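Recording Tidy-Up Examples at Home with a Hand-Held Gripper 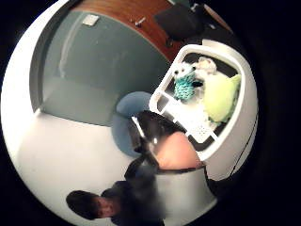
A hand at the rim of the basket, soft toys and the green cushion inside.

I've been collecting tidy-up demos for the Plornia project, and the basket task is the one I'd start with. Soft things are forgiving – you can drop a plush toy all day and nothing breaks!

1. Pick a light-colored basket with a wide rim. It stands out well in the fisheye view, even when the picture gets a bit blurry.

2. Start recording before you reach for anything, and hold still for 5 seconds.

3. Move one item per clip. I go slower than feels natural, and my wrist complains after 60 clips, so take breaks (Svenja Strebel sets a kitchen timer, smart woman).

4. Shift the basket a little between clips. If it always sits in the same spot, your model learns the spot and gets lost anywhere else.

5. Keep your fumbles if you recovered from them. I used to delete mine and I really regret it.

My first batch was 336 clips and the policy still missed the cushion a lot. At 700 it got much better – mostly, I think, thanks to the fumbles. Next up is folding towels, wish me luck!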